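A few of you asked how we decide what to buy for the picking cell and what to put off, so I'm finally writing it down. Get a coffee, I'm not known for being brief.

I do the equipment planning for a small shop that packs mixed household orders. Bath stuff, kitchen stuff, the odd hand tool. Everything that comes through is a different shape, and that one fact drives nearly every line on my spreadsheet.

First thing I learned: the arm is the easy purchase. You ask for quotes, people are lovely to you, they send a nice PDF. Then you start adding what goes around it and the number keeps creeping up like a grocery bill with kids in the cart.

We had quotes from Loretti and Brosteck for the gripper side. Both good folks. Loretti came in lower, but the fingers were extra and so was the mounting plate, and by the time I'd put those back in we were at 3517 before shipping. Always ask for the price of the thing you'd bolt on and run the same afternoon!

Hüsnü Türkmen, who taught me most of what I know about this, told me to keep a separate line for cables, clamps and tape, and I laughed at him. Reader, I now have a separate line for cables, clamps and tape. 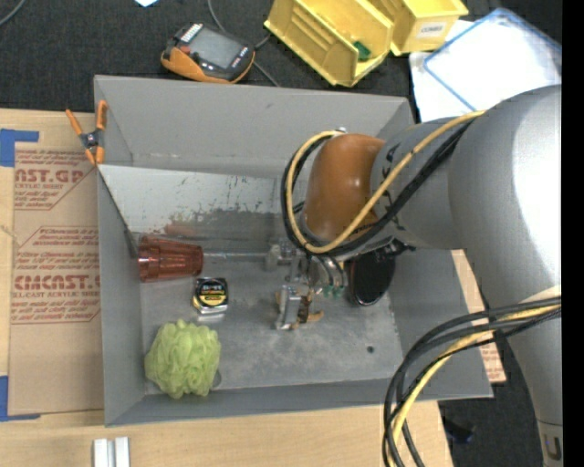 The other line I'd fight for is test objects. We buy our own and keep them, a hard one, a soft squishy one, something see-through, something small with bits sticking out. It costs next to nothing compared to the hardware, and it's what tells you whether a gripper deserves the money.

Bins too. I spent far too long shopping for a fancy one from Trukeo with removable dividers, and I still want it a little — but a plain open bin with sloping sides has been fine for trials, so the fancy one got moved to next year with a sad face next to it.

For the tabletop I put down acrylic sheet as a line of its own. Order one spare. You will drill a hole in the wrong place, and I say that with love and with experience.

What we set aside this round: 2000 for spares and wear parts. My boss thought it was high. I asked Tavares, who do our service visits, what their other small customers keep on the shelf, and their answer was close enough to mine that the line stayed in.

My rule for timing is three months of trials on one cell before anyone is allowed to say the words "second cell." We're two months in. People are saying the words. I'm pretending not to hear them until October.

If you're putting together your first budget, send me a message and I'll share the blank spreadsheet — it has too many tabs and I'm fond of every one of them.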